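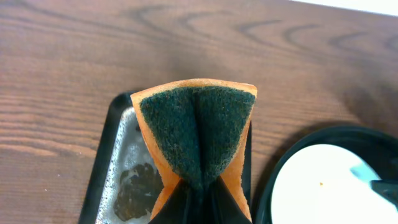
Chapter 4
Paying for Things: Where the Money in a Small Café Goes

I opened my first café with a borrowed espresso machine and a shoebox for receipts. I'm telling you this so you won't feel bad if the last chapter (the one on business plans) left you a bit dizzy. I didn't have a plan. I had a lease, a sister who could bake, and a very strong feeling that Plusulholm needed better coffee.

By the end of our first June I had sold a lot of coffee and had almost no money, and I couldn't work out why. The shop was full! People were lining up! I went through the shoebox on the floor of my apartment and found that we'd taken in $3937 that week and spent nearly all of it on things I could barely remember buying. Milk, sure. Beans, sure. But also napkins, a second set of plates, a repair to the dish sink, and a card reader from Clikport that charged us a fee every time somebody bought a muffin.

So this chapter is about costs. I like costs, and I hope you will too by the time we get to the exercises.

4.1 Two kinds of cost

Let's start with the two words you'll see most often from now on. A fixed cost stays the same however many customers walk in. Rent is the classic one. So is insurance, and so is the monthly fee for your accounting software. A variable cost goes up and down with what you sell. Every latte uses milk, so if you sell twice as many lattes you buy twice as much milk (a little more if your new hire keeps spilling it).

Plenty of costs sit in between. Wages are the one my students argue over. If Ladan Dehghan works the counter from seven to three every day, busy or not, her pay behaves like a fixed cost. If you call in Ardalan Ebrahimi for the Saturday rush and send him home when it's quiet, his behaves more like a variable one. We'll call these mixed costs, and section 4.3 shows you how to split them up.

Washing up is mixed too, and it's easy to miss. You need a sink and somebody at it even on a dead Monday, but hot water, soap and sponges follow the number of plates that go out.
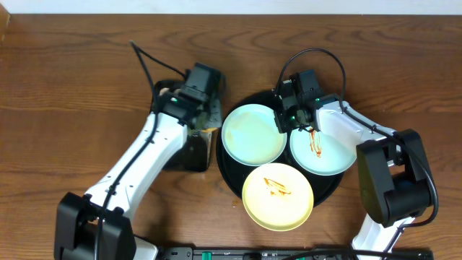
Is rent still a fixed cost if the landlord raises it every year?

It's still fixed. The word only means that the amount doesn't depend on how much you sell. A raise changes the figure you put in your table, and from then on you use the new figure until it changes again.

4.2 What one more cup costs

Now for my favorite number. Pierina Martinelli ran the Potero bakery two doors down from us, and she could tell you to the penny what it cost her to make one more roll. I thought she was showing off. Then she asked what my next cappuccino would cost me, and I said "um."

To find it, you leave the rent out completely and add up only what that extra cup uses: the beans, the milk, the paper cup if it's going out the door, and the card fee. Suppose those come to $2 and you charge $4. Each cup then leaves you $2 toward the rent and everything else that's fixed. If your fixed costs are $1,000 a week, you need to sell 500 cups before you've covered them.

Try that with a business you know before reading on.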